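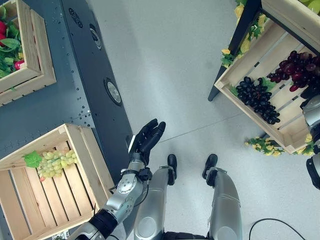
Raven这个项目从去年秋天开始写预算，到今年三月才把最后一张采购单签掉。中间表格改了很多版，我自己都记不清哪一版对应哪一次开会。前阵子有两位同行来问，我们买设备的时候钱是怎么分的，哪些该先买，哪些可以拖。回邮件回到一半觉得太长，就写在博客上。

先交代一下背景。我们是一个小团队，做的事情是让人形机器人在零售场景里干活，第一阶段选的是水果陈列：在货架和箱子之间拿取、摆放、补货。我负责硬件和场地，算法那边我不管，所以下面不会讲模型，只讲东西怎么买、钱怎么排。

下文的金额单位都是千元，这是我们财务表的习惯，我就不换算了。

第一版预算：808

第一版总数是808。这个数是我按“想要什么”加出来的。两台整机，每台配一对灵巧手，备用手一对，训练用的工作站，一套动作捕捉，场地装修，陈列道具，再加一年的维保。每一行单独看都说得过去，加起来就过不去了。

Shoshana Ruiz-Ortega是我们项目的负责人，她看表的方式和我不一样。她不看总数，先挑出每一行问我：如果这一行推迟半年，哪件工作会停下来？我当时能马上答出来的只有整机和手。动作捕捉我答得很勉强，备用手我说“坏了就停”，她问坏的概率是多少，我说不知道，她就在旁边画了个圈。

那次会开得不太舒服，但这个问法后来我一直在用。建议写第一版预算的人自己先过一遍，每行后面加一列，写“推迟的后果”，写不出来的先标灰。

最后批下来：408

批下来的是408，差不多砍掉一半。砍掉的部分主要是第二台整机和动作捕捉，备用手移到下一个预算周期，场地装修改成自己动手。

砍掉第二台整机我一开始反对得最厉害。我的理由是一台机器返厂的时候，整个组会闲着。后来折中的办法是在合同里写明维修期间要有替代机，由供应商提供，运费他们出。这一条谈了很久，但谈下来之后，第二台的必要性确实没有那么强了。另外我们偶尔要做两台机器同场的测试，这部分改成短租，按次付钱，租金单独列一行。

如果你们也打算用短租，有两个地方要提前问清楚。一个是租来的机器固件版本能不能和自己的保持一致，版本不一致的话，采到的数据格式可能有差别，后面处理起来很麻烦。另一个是电池，有的报价里只含一块，充电的时候人只能坐着等。

询价：三家

我们正式询价的有3家：Kuvero、Brannigan和Rusell。之前还看过一些别的，要么交期太长，要么只卖整机不开放底层接口，没有进到询价这一步。

Kuvero的报价单写得最细，手、线缆、培训、运输全部拆开，看起来条目很多，总价排在中间。他们的好处是你能清楚地知道去掉某一项能省多少钱。坏处是培训单独收费，而且按人头算，我们最后只报了两个人，回来再教其他人。

Brannigan总价最低，整机和手打包，不拆。我们问能不能不要他们的手，只要机身，对方说可以，但价格不变。那等于手是白送的，可是白送的东西坏了要按原价修，这个账要算进去。另外他们的维保是按年买的，第一年也不含，这一点写在报价单的附注里，字很小，我是第二遍看的时候才看见的。

Rusell最贵，贵在服务上。他们承诺有工程师上门，响应时间写进合同。如果我们的场地在另一个城市，或者团队里没有懂硬件的人，我会认真考虑这一家。我们自己能拆能装，这笔钱就不太划算。

比价的时候我做了一件比较笨但很有用的事：把三家的报价全部重新填进同一张表，行是我定的，不是他们定的。整机、手、线缆和接头、电池、充电器、急停、吊架、运输、安装、培训、首年维保、第二年维保、替代机条款。谁家没写的就空着，然后逐个去问。空格填满以后，最便宜的那家和第二便宜的那家只剩很小的差距，而且第二年之后会反过来。

最后选了Kuvero。主要的原因就是上面那张表，另外他们同意了替代机那一条。

手的预算要单独做

很多人做预算的时候把手当作整机的配件，填在同一行里。我的建议是分开。多指手在抓取任务里消耗得比机身快得多，线、指节、外皮，每一样都可能先出问题。我们的手从第一周开始就在工作，机身反而大部分时间只是站着或者小幅移动。

分开列还有一个好处，就是可以给手单独设一个维修额度。我们目前的做法是，手的维修额度按季度给，用不完转到下个季度，超了就要写说明。写说明很烦，所以大家装线的时候会仔细一点。

手和前臂连接处的细线要多买几套。这个东西单价不高，但是等一次快递的时间，够你把一天的计划全部推翻。我们第一次下单没有买备件，后来补了一次，运费比线还贵。

机身外壳也提一句。手臂和腿上的金属外壳磕到箱子角会留印子，不影响使用，验收和归还的时候却会有争议。自己买的无所谓，短租的一定要在开箱时拍照，各个角度都拍，让对方在单子上签字。

道具：最便宜，也最容易算漏

陈列道具在第一版里只有一行，叫“其他”。这是我的问题。真正开始搭场地以后才发现，这一行里的东西比其他任何一行都零碎。

木条箱是大头。我们要的是超市和水果店里那种有缝的木箱，大小不能只有一种，有的平放，有的要斜着架起来给顾客看。斜着放就得有架子，架子要稳，机器人的手碰到箱沿不能倒。便宜的展示架我们买过一批，箱子放上去就晃，全部退了，退货的运费是自己出的。后来换了带底脚的黑色架子，贵一些，没有再换过。

水果用什么，内部吵过。算法那边想用真的，说触感和重量都对。我算了一下，葡萄这种东西，抓几轮就不能看了，每周都要换，还要处理垃圾和果蝇。真水果的费用摊到全年，比仿真的高出很多，而且是持续性支出，不能一次报掉。最后定下来日常调试用仿真的，阶段测试的时候再临时买真的，这笔钱走耗材。

仿真水果也有好坏。葡萄要一整串地买，颜色最好都备一点，绿的、深紫的、偏红的，因为识别那边希望有变化。便宜的果粒会掉，掉在地上滚进柜子底下，找不回来。叶子和假花是Shoshana要求加的，她的意思是真实的店里不会只有光秃秃的水果，遮挡和杂物本来就是任务的一部分。我原来觉得这是装饰，可以砍，后来同意她的说法。假叶子会挡住水果的边缘，手指会勾到叶子，这些情况在干净的桌面上永远碰不到。所以它应该算测试条件，归到道具里，不能归到装修里。这两个科目的审批人不同，归错了会多跑一趟。

地面和场地

场地装修原来打算请人做，砍掉之后自己来。自己来的主要工作是地面。双足机器人对地面有要求，要平，不能太滑，接缝处不能有高差。我们在铺之前拿尺子一段一段量过，接缝处重新处理了两次。浅色地面有个附带的好处，掉下去的小零件容易看见，坏处是要经常拖。

线的问题也归在场地里。供电线、网线、调试线，只要是从地上走的，早晚会出现在脚的路线上。预算里应该有一项理线的钱，买线槽、扎带、高处的线架。我们第一版没有这一项，后来从“其他”里面挤出来的。现在还是有线要从地上走，开机之前有人专门检查一遍，检查表贴在门边。

吊架我们买了一个二手的。这个东西结构简单，能承重、能锁住轮子就行，没有必要买新的。但是吊带买了新的，二手吊带不要用。

急停按钮装两个位置，操作台一个，场地另一头一个。第二个按钮连线带安装没有多少钱，申请的时候也没有人反对。

时间也要进预算

采购周期我原先按供应商说的交期来排，结果整个计划往后滑了一截。供应商说的交期，是从收到预付款那天开始算的，到出厂为止。付款之前有合同审核、有财务流程，出厂之后有运输、有开箱、有安装调试、有培训。这些都不在他们说的那个数字里。

我现在的排法是从“能稳定干活的第一天”往回推，每一段都单独写上。合同审核我们这里最慢，因为替代机条款是新的，法务没有模板，来回改了好几稿。如果能重来，我会在询价的同时就把合同草稿发给法务，不等选定供应商。

预备金

预备金我们留了15%，这个比例是和财务谈的，我报的更高。用到现在，主要花在三个地方：备用线缆、换架子、还有一笔保险。保险我完全没有想到，机器到货以后物业要求我们有一份第三方责任险，没有保单不让开机，于是临时去买的。做预算的人请先去问一下物业。

另外说一个财务上的小事。预备金如果列成一行总数，年底没用完会被收回去。我们拆成了设备预备和耗材预备两行，耗材那一行可以跨年度。具体能不能这样做要看各家的规定，问财务就好，他们一般愿意讲。

下一个周期准备买什么

备用手排在第一。用了这段时间，哪些部件先坏，我手里已经有记录，当初Shoshana问我的那个概率，现在答得上来一部分。记录很简单，日期、左手还是右手、什么动作、哪个部件、停了多久，一行写完。拿着这张表去申请，比去年拿着“坏了就停”四个字去申请要顺利得多。

第二是电池。现在的电池够白天用，下午四点以后就要看着电量排任务，有时候一组测试做到一半要停下来换。多一块就能错开。

动作捕捉还是标灰。那边的同事目前用遥操作的数据，暂时没有提。等他们提了，并且能写出“推迟的后果”，我再放回来。

第二台整机也还没有写进去。短租那一行今年的使用次数我在记，到年底拿总额和买一台的折旧比，再决定。如果租的次数比现在多一倍，买就更合算；照目前的频率，租还是便宜。

箱子和架子会再补一批，主要是想把陈列面加长，让机器人要走几步才能够到，现在它站在两排箱子之间基本不用挪多远。架子还是买原来那种，颜色和高度不换，换了以后以前的测试结果不好对比。

比价用的那张空表我整理好了，去掉了价格，只留下行名和要问供应商的问题。需要的可以在下面留言写邮箱，我看到了会发。表里关于税和进口手续的部分我自己也不熟，是财务同事填的，各地情况不同，别直接照抄。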